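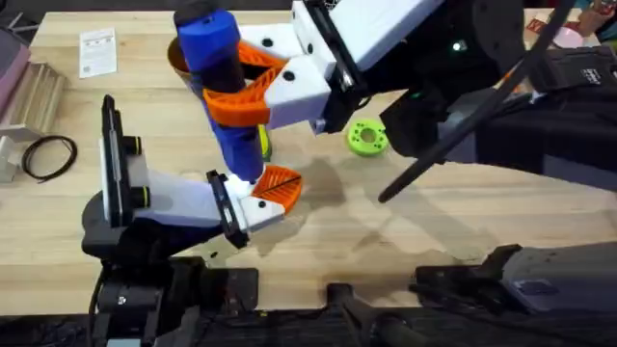 3.2 What ends up on a shared table

I went into this part of the study expecting the kitchens to be the interesting bit, and I was wrong! The shared worktables won me over completely. We had 18 households in Sturnport and two small hobby rooms in Claltbridge, and in each one I asked people to tell me where a thing "lives" when it isn't being used. Kitchen answers came fast (mugs by the kettle, always). Table answers wandered all over the place.

Part of the trouble is that a table like this collects things with nothing in common. A tool sits near a toy, a loose part sits near a pen, and any case or box that might hold them gets pushed toward the back. Bảo Lâm, who coded the interviews with me, started calling these "neighbors by accident," and I've kept the phrase for the rest of the paper.

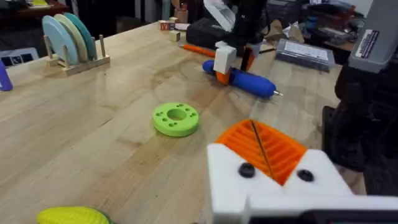
Figure 2. A butcher-block worktable with neighbors by accident: a lime-green ring, a toy corn cob and a blue tool, with storage farther back.

The ring in Figure 2 is my favorite kind of item. It's flat, it has a big hole in the middle and little holes around it, and without its owner I couldn't tell you which box it belongs in. Over 31 percent of the items people couldn't place for us were loose parts of this sort. Toys were much easier, even on a table full of tools, and pens hardly slowed anyone down (they go in "the pen place," wherever that is).

Quang Trương has argued with me that we should score the table and its boxes as one storage area. I see his point, but people talked about lids as a real border, so I kept them apart in the Stolturura coding sheet. Section 3.3 takes up the boxes and their labels.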